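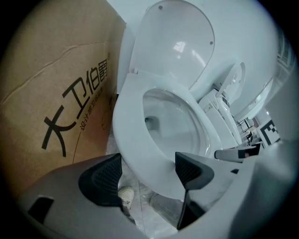
Hand-held gripper at a raised seat, bathroom fixtures floor.

Seat and lid handling is being automated - what should we expect for staff?
Posted by Sangkhawat, 15/02/2018

I supervise the display and inspection staff of a bathroom fixtures distributor. Management has informed us that the raising and lowering of seats and lids, at present done by hand on every unit, will pass in stages to robots supplied by Vudavel. For the time being our own employees carry out the motions with hand-held grippers, and the recordings are used to train the machines.

The team consists of four people. They have asked whether gripper work counts as part of their existing duties, and whether their positions will remain once the target of 1,000 recordings has been met. I would be grateful for replies from anyone whose workplace has gone through a similar change.

Erker
Check your contracts. Ours said "other duties as assigned" and that was the end of the discussion.

Kanokwan Sangkhawat (no relation to the poster)
Our showroom in Ammont began a comparable program in January of last year, and I was responsible for the staffing side.

Gripper work should be entered in the job description as a separate task. It requires the employee to stand over the fixture and reach down with both hands for long periods. 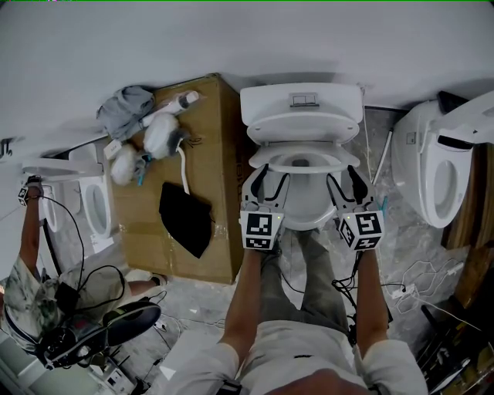 We limited each session to 70 minutes and rotated employees between recording and ordinary inspection. Complaints of sore wrists and lower backs were reported to the shift lead and noted in writing. I would also advise that cables and packaging be reviewed at the start of each shift.

As to positions, no one on our staff was dismissed, although two openings were left unfilled. The remaining employees now spend more of the day on checking finishes, setting up displays and correcting the machine when it stops partway - a task that was not in the original plan and for which no training had been budgeted. Please ask management for a written statement on retraining before the recordings are complete. We asked afterward, and the reply took four months.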